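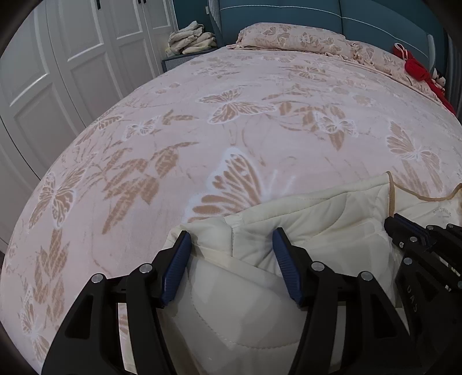 Work during the reporting period concentrated on the wash-durability trials for reactive-printed bedding, carried out at the Jukitz site under the second stage of the grant. The trials compare colour loss in pale grounds with colour loss in the printed motif, as the two are usually dyed and fixed in separate steps and age at different rates. The bedspread with tan and white butterflies and leaves on a pale pink ground is typical of the class of goods under study: low contrast, large areas of light colour, and a motif that becomes hard to read once the ground shifts. Darker goods were covered in the first stage and are not discussed further.

Progress against plan

A total of 1,736 swatches were cut, numbered and conditioned. Of these, 167 were withdrawn before washing owing to faults in the selvedge or uneven fixation. The remainder entered the wash programme in August. Three detergents and 5 temperature settings are in use, as agreed in the revised method. Readings are taken with the bench spectrophotometer after every wash block, on the face side only, with each swatch folded to four layers.

The first wash blocks show a small but steady loss of red in the pale grounds at the two highest settings. Loss in the motif is lower and within the repeat error of the instrument at all settings but the highest. No difference between detergents can be claimed at this stage. Ada Amato has begun the statistical work and will fix the final model before the last readings are added.

Problems and changes

The drying cabinet supplied by Gasorow failed to hold its set point in the second week. Swatches dried in that week have been flagged and will be analysed separately — they have not been discarded. The cabinet has been repaired and now passes the daily check at 8.30.

Delivery of the undyed control cloth from Lindqvist was late. The control series therefore runs one block behind the main series. This has no effect on the budget, but moves the interim data set back by one reporting period.

Light-fastness exposure at Vundavwood has not started. The lamp is booked, and the sample holders have been made to the new width.

Spending

Consumables are slightly under forecast. Staff costs are on forecast. The repair to the cabinet was covered by warranty. No transfer between headings is requested.

Next period

Complete the remaining wash blocks and the control series. Begin light exposure. Thanasis Drakos will circulate the draft method note for comment, including the revised folding procedure and the limits for rejecting a swatch before washing.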